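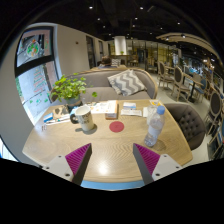

# Chapter 8: Clay, Heat, and the Everyday Cup

Pick up the nearest mug and give it a gentle tap with your fingernail. Does it ring, or does it thud? That small sound can tell you a surprising amount about the clay inside, how hot the kiln got, and how tightly the particles locked together while it was in there. By the end of this chapter you'll be able to make a pretty good guess at all of it!

In Chapter 7 we followed clay out of the riverbank and into the workshop. We left it shaped, dried, and ready to fire, at the stage potters call bone dry. A bone-dry cup is still fragile. Drop it in a bucket of water and it slumps back into mud, handle and all. What has to happen before it can hold your coffee is one of the oldest pieces of chemistry people ever learned to control, and (in our opinion) one of the most fun to study.

## What firing does

The first firing takes the cup up slowly, to 900 degrees Celsius in the schedule we'll use for our worked problems. Along the way the clay gives up water that was bound inside its crystals. Once that water has gone, the change is permanent – no amount of soaking will turn the cup back into mud. Potters call the result bisque. It's hard but full of tiny pores, and it drinks up liquid glaze like a sponge.

The glaze is really a thin coat of glass waiting to happen. In the second firing it melts, spreads, and grips the body underneath. Get the match between the two right and the surface stays smooth for years. Get it wrong and you'll see crazing, a net of fine cracks that we'll learn to predict in Section 8.2.

## The Hundgate pits

Our case study for this chapter is the old clay works at Hundgate, a few miles upriver from Plindville. The clay there is rich in iron and fires to a deep brick red, so the works had a problem when customers began asking for white tableware. Their answer was a blended body called Bilyk, made with a much paler clay brought in by barge. The firing log has survived, and it lists 1026 trial tiles. You'll get to work with some of the entries yourself, including the ones that went badly wrong.

**Key terms:** bone dry, bisque, glaze, crazing, porosity, vitrification

**Before you read on:** find two cups at home that sound different when tapped. Write down which one you think is more porous, and keep your note handy for the lab in Section 8.1.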